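Preparing Backing Tracks and a Click for a Four-Piece Live Show

Written by Lowri Gronow. Routing notes by Tin-yau Tse.

This page covers the method used to get the Griffiths live set off a laptop and onto stage for the Trorkcombe dates. It assumes you already have finished studio sessions and a drummer willing to play to a click. Any DAW will do; menu names are left out for that reason.

What you need

A laptop with the sessions consolidated
An audio interface with at least four line outputs
Two stereo DI boxes, or one four-channel unit
A small headphone amp for the drummer
Balanced TRS leads, labelled at both ends

Step 1: Decide what stays on the track

Mute every part that a person on stage will play. What remains is usually synth pads, doubled backing vocals, percussion loops and intro samples. Keep doubled lead vocals low or leave them off. If the singer misses an entry, a loud double makes the fault obvious.

Step 2: Print stems

Bounce each song from bar one at 48 kHz, 24-bit, with the master bus processing bypassed. Limiting meant for a record leaves the front-of-house engineer nothing to work with. Print three stems per song: low end, music and vocals. Name them in set order, then by title, then by stem.

Check the tempo map before printing. The older Griffiths songs were tracked without a grid, and Gurnodeo drifts by 2 bpm between the first verse and the last chorus. Map the drift and let the click follow it. Time-stretching the stems to a fixed tempo smears the transients.

Step 3: Build the click and cues

Use a short, dry sound with energy in the upper mids. A cowbell or woodblock sample carries over cymbals better than a sine beep. Accent beat one. Add a two-bar count-in, and a spoken cue one bar ahead of any section that changed after the record came out. Print click and cues to one mono file.

Step 4: Assemble the set

Place all songs in one session, end to end, with a marker at each start. Set playback to stop automatically at the end of each song. Pauses for tuning and talking should stay under the drummer's control, with a footswitch mapped to play.

Leave the trim on each song at zero until you have heard the whole set at rehearsal volume, then balance song against song using the music stem as the reference.

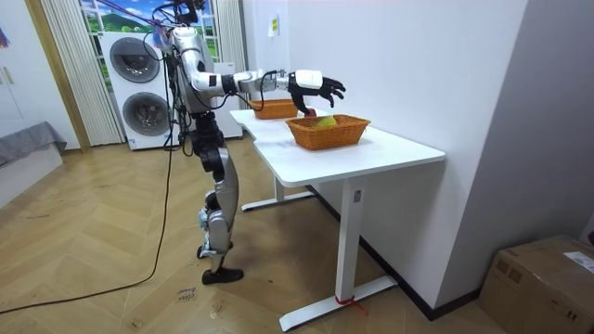

Step 5: Route the outputs

Outputs 1 and 2: music and vocal stems, stereo, to front of house
Output 3: low end, mono, to front of house
Output 4: click and cues, to the drummer's headphone amp only

Confirm that output 4 is not patched to the stage box. Check it again at the venue. For a small room with only two spare channels, sum the low end into outputs 1 and 2 and drop it 3 dB.

Step 6: Test under load

Switch off wireless, notifications and sleep. Set the buffer to 512 samples; latency is irrelevant for playback. Run the full set twice on mains power without touching the machine. The Griffiths set runs 68 minutes and the Wevix session file holds 233 audio regions, so a dropout late in the set is a real possibility on an older drive.

Backup

Bounce the whole set to a four-channel file and load it on a second player. Keep the player powered and patched through an A/B switch — a cold spare takes too long to bring up between songs.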